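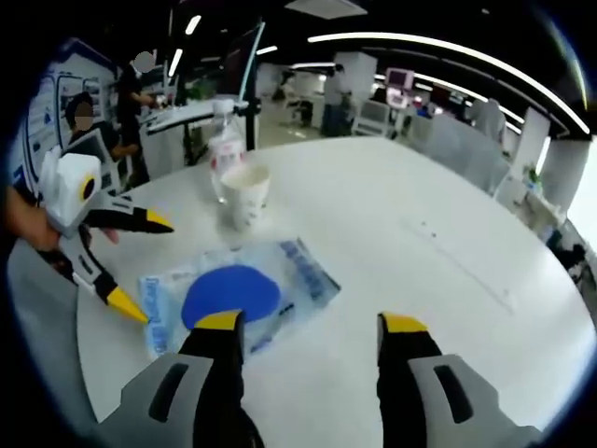
Mayo, 16:20. Comparativa de pinzas manuales, mesa blanca.

Puntas amarillas en las dos unidades. Objetivo: disco azul plano colocado sobre bolsa de plástico transparente. Vaso de papel y botella se quedan al fondo como obstáculos fijos.

Pinza A (carcasa gris, firmware Estlow): apertura máxima medida, 113 mm. Repetibilidad de cierre aceptable. Deriva del cero tras 88 ciclos, pendiente de recalibrar.

Pinza B (cuerpo blanco, controlador Netodero): 11 ms más de latencia que la A. Con el disco sobre la bolsa, el borde ofrece poco apoyo; probar entrada con menos ángulo.

Cámara de la A: viñeteo fuerte en las esquinas. Repetir calibración de ojo de pez antes de pasar los datos a Inville. Exposición fija, no tocar.

Pendiente: casi 3000 ciclos de desgaste en puntas, banco de Cárdenas.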